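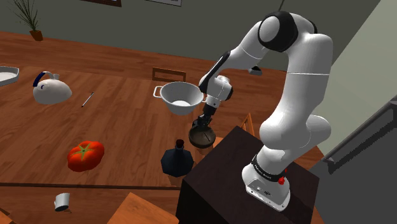

Rirora in use: the simulated arm with its gripper at the back rim of a brown bowl.

Home Articles Topics Recent changes Help

Rirora

Rirora is a simulation kit for practicing robot arm work on household objects. It is developed by Gulidel, a small software firm in Uststead, and is sold as a download with a yearly license. The kit gives the user a furnished room, a robot arm bolted to a pedestal beside a table, and a large library of objects that can be dropped onto the tabletop in almost any mix. Users drive the arm by hand or by script, record what it does, and use the recordings to train or test control programs before trying them on a real machine.

The current release is Rirora 3, which came out on Sunday, July 14, 2024. It is the first release to include the full object library at no added cost, a change that was warmly received by schools and hobby groups.

Background

Gulidel started out making training software for crane operators. The idea for a tabletop kit came from Milagros Yáñez, an engineer at the firm, who wanted a way to rehearse pick-and-place work at home in the evenings. Her first version had one table, one cup and an arm that could only move in straight lines. She kept adding to it, and the firm took it on as a product once people outside the office began asking for copies.

The name was picked early and has no stated meaning. Early builds were passed around under the name "Table" and some of the older help pages still call it that.

Scenes

A Rirora scene is built in two layers. The lower layer is the room: walls, flooring, chairs, the table, and whatever hangs or stands around the edges, such as framed pictures or a potted plant. The upper layer is the set of loose objects, which the program scatters by rule. The user can ask for a fixed layout, a loose one with small shifts, or a full shuffle.

The shuffle is where the kit really shines, and it makes for some wonderful tables. A kettle may share the wood with a colander and a tomato that looks huge beside the bottle next to it. Sizes are allowed to drift on purpose, so that a control program has to look at what is in front of it and can't lean on a memorized width. Objects obey gravity when they are dropped in, and they can roll off the edge. A mug on the floor is a perfectly legal start, and the scoring takes it into account: an object that begins off the table is left out of the task unless the user asks for it.

Rooms can be relit, and walls and floors recolored, from a single panel. Camera positions are saved apart from the room, so one recorded run can be played back later from any number of viewpoints. This is a lovely feature in daily use. A run that looks clean from across the table will often show a finger brushing a rim when replayed from the other side.
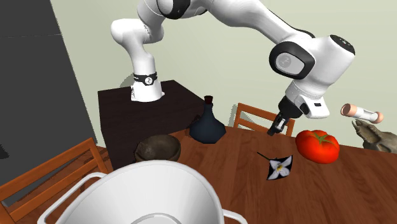
The arm reaching across the table, fingers empty above the far side. A flower, a tomato and part of an animal skull are among the loose objects.

Object library

The library holds 2,007 models. Kitchen items make up the largest share, followed by food, tools, toys and a group labeled "odd shapes," which has become a favorite among users. The odd shapes include skulls, flowers and twisted pieces of driftwood, and they are there to give a two-fingered gripper something hard to think about.

Each model has three parts: a visible surface, a simpler hidden shape used for contact, and a short record giving weight and slipperiness. The hidden shape matters most for hollow things. In the first two releases, bowls and pots were treated as solid lumps, so nothing could be placed inside them. Release 3 gives them real hollows, and a gripper can now close on a rim or lower a small item into a pot. For anyone who spent time with the older versions, this is a joy.

Users can add their own models. The import tool, called Petchrat, reads common mesh files and suggests a contact shape, which can then be trimmed by hand. It copes well with boxes and bottles. Thin handles are harder, and the help pages advise building those from short straight pieces.

Arm and gripper

The kit ships with one arm model, finished in white with black joint covers, and one black gripper with linked fingers. Speed limits and joint limits are set in a plain text file. The arm can be driven with a keyboard, a game controller or a Python script. Motion is computed in fixed steps and shown at 60 frames per second on a recent desktop computer; slower machines drop frames from the display while the recording stays complete.

Grip is handled by contact alone. There is no hidden "stick" that glues an object to the fingers once they close, as there was in release 1, and a poor grasp will let the object turn or slide away. This makes the first hour humbling. It also makes a good grasp feel earned, and several teachers have remarked that students stay with it longer for that reason.

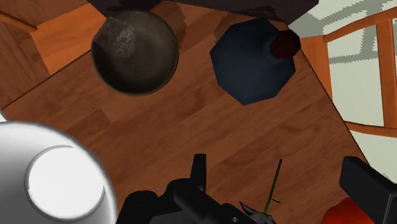

Close view with the two fingers apart and a flower lying between them.

Tasks and scoring

Release 3 comes with 60 ready-made tasks. The simplest ask for one object to be lifted and held. Middle-level tasks involve placing one object in or beside another. The hardest give a written instruction, such as "put the flower in the bowl," and leave the order of moves to the program being tested.

A task is scored on whether the goal was met, how long it took, and how much the other objects were disturbed. The last of these is the most talked about. It is shown as a separate number, and users can set how heavily it counts. A program that plows through a bottle on the way to a tomato can still pass, though its disturbance number will tell the story.

Scores are saved beside the recording, along with the shuffle number used to build the scene. Entering the same number on another computer brings back the same table, object for object, and users trade the ones that make good puzzles.

Reception

Rirora has been taken up mostly by technical colleges and by people building arms in their garages. Reviewers have praised the object library and the replay tools, and the hand controls are widely thought to be the most pleasant part of the kit to learn. The price, unchanged since release 2, is seen as fair.

Complaints have centered on shadows, which can come out with jagged, blocky edges at the lower display settings, and on the lack of a second arm. Soft items such as cloth and sponges are missing too. Gulidel has said that cloth is being worked on. A small update in June, before the main release, fixed a fault in which chairs could be pushed through walls.

Editions

The school edition covers up to 60 computers under one license and adds a teacher's page for collecting student scores. The home edition covers one computer and is otherwise the same. Recordings made in either edition open in both.

See also: Petchrat import tool; Robot simulation; Pick-and-place; Grippers

This site uses cookies to remember your reading settings. By continuing to browse you accept their use. Accept Manage settings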